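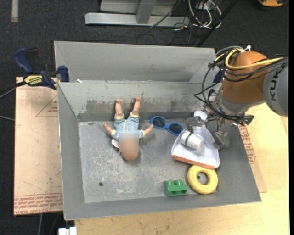

Sheet-metal bin with sloping sides, on the table.

Metal month – what to bring and what to leave at home

Quick one this time, the printer wants everything by tonight. Metal drop-off at the Catterall lot is back and runs longer than it did in June. Last day is 28 September 2018. Gate opens at 9 and closes at 4, and 4 means 4. Pauline Tunstall has the key and she has a bus to catch.

Same idea as before. Bring your old metal, we sort it, the scrap yard in Malberg takes it away and pays by weight. The money goes to the bike racks outside the library. June paid for 2 racks. Would like more, obviously.

What we want: pots and pans, cookie sheets, old tools, bed frames (take them apart first PLEASE), gutters, shelf brackets, bikes past saving, door hinges, faucets, pipe. Rusty is fine. Bent is fine. Dented is fine. Food cans go in your regular blue bin at the curb like always, don't drive them over.

What we don't want: paint cans with paint in them, propane tanks even if you swear they're empty, car batteries, fridges, anything with oil still inside. Someone left a lawn mower in June with a full tank. No more of that. Drain it at home, then it's welcome.

Sorting. A magnet is all you need. If it sticks it's steel or iron, one pile. If it doesn't stick it's probably aluminum, copper or brass and those are worth a lot more so keep them apart. Some stainless sticks and some doesn't, so just ask at the gate. Kanako Kuroda did a whole page on this for the spring issue and there are still copies at the front desk of the library. Worth a read, espcially the part on telling brass from painted junk.

Take off wood handles and rubber feet if they come off easy. If they don't, leave them. Not worth a cut hand. And gloves! Keith Bunting needed 4 stitches in June from a piece of gutter. He's fine, he's back, he is wearing gloves.

Pickup – if you can't get it to the lot yourself, Nelly Apaza has the truck again and is doing Stodonell Road and the streets behind the school. Put your name on the sheet at the library with your address and what you've got. Almost 35 names already so don't wait. Leave it by the curb or the garage, she won't go into basements and she won't carry a bathtub down your stairs. One bathtub per truck load, come to that.

Loose small stuff like screws and nails: coffee can or a strong box. No plastic bags, they rip and then it's nails all over the lot and somebody's tire.

Things that looked too good to scrap last time went on the free table. Same again. A cast iron pan with some rust on it isn't garbage, scrub it with salt and oil and it'll outlast you. The free table is by the fence, take what you want, no need to ask. Whatever is left at closing on the last day goes in with the rest.

Parking is on the Staltow side only. Do not block the bakery's driveway, they have been very patient with us.

Questions to Poppy Mottram, leave a note at the front desk, she checks it most mornings. She also needs 2 wheelbarrows on loan for the whole month. Write your name on yours in big letters so it get back to you.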